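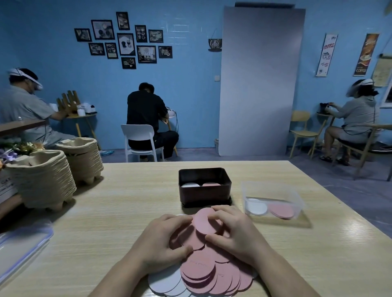 ## Slide 1 – Discs (leave it up, let them look)

- Say hello. Say the title once, quickly. It was funnier when I submitted it in January.
- Point at the pile. Pink paper on pink paper, a few white ones fanned out underneath. Ask the room where one disc ends and the next begins. Wait for somebody to say "edges." Somebody always says "edges."
- Then point at the tin: one white, one pink, side by side. A segmenter gets those two right and everyone goes home happy. The pile is the talk.

## Slide 2 – What Quaye does

- Quaye is our perception node. Takes head-camera video, puts out object masks, hand poses and a contact guess per finger.
- The contact guess is the part I'd like to apologize for.
- Fingers pressed flat on a stack: which disc is being touched? The top one. Fine. Which one is the top one? See previous slide.
- Version 1 answered with great confidence. It merged the pile into a single pink object, which it then tracked beautifully.

## Slide 3 – Layers, not blobs

- We stopped asking for a mask per disc. Now we ask for a depth order over whatever visible arcs we can find, and let the planner live with "unknown" further down.
- Dandwood (the planner) hated "unknown" for 2 months. It had a default branch that treated anything unlabeled as table. You can imagine. Don't tell the table story unless we're ahead of time.
- Fix: the planner only commits to the top layer, then looks again. Slower. I have made peace with slower.

## Slide 4 – Clear plastic

- Back to the first slide if the clicker cooperates. Clear container on the right, white stack and pink stack leaning on its walls.
- Depth through those walls is a rumor. We take the container from its rim and corners in RGB and throw the depth away inside the box.
- The lid in the lower left corner is worse: flat, clear, and all you really get is the blue-tinted rim. Quaye calls it a ring. I've stopped arguing.

## Slide 5 – Numbers

- 369 clips in the test set. Read the table, don't narrate it.
- Wrong-layer picks per 100 attempts: 15 before, 7 after. Same controller, same gripper settings.
- Someone will ask about the other 7. Mostly two discs stuck together. We see one disc, we lift one disc, we have two discs.

## Slide 6 – Tooling

- Cirberg is the replay viewer. It scrubs video, masks and planner state on one timeline – most of our bugs were one stream running late.
- Vokier does the labeling. Ask for arcs, never outlines. Outlines of hidden discs are creative writing.
- Demo only if the wifi is up. Local copy is on the desktop, in the folder called "new new."

## Questions

- "Why not just use tactile?" Yes. Next year.
- "Does it work on cards?" Square corners help a lot. Printed faces help more.
- Repeat the question into the mic. I forgot last time.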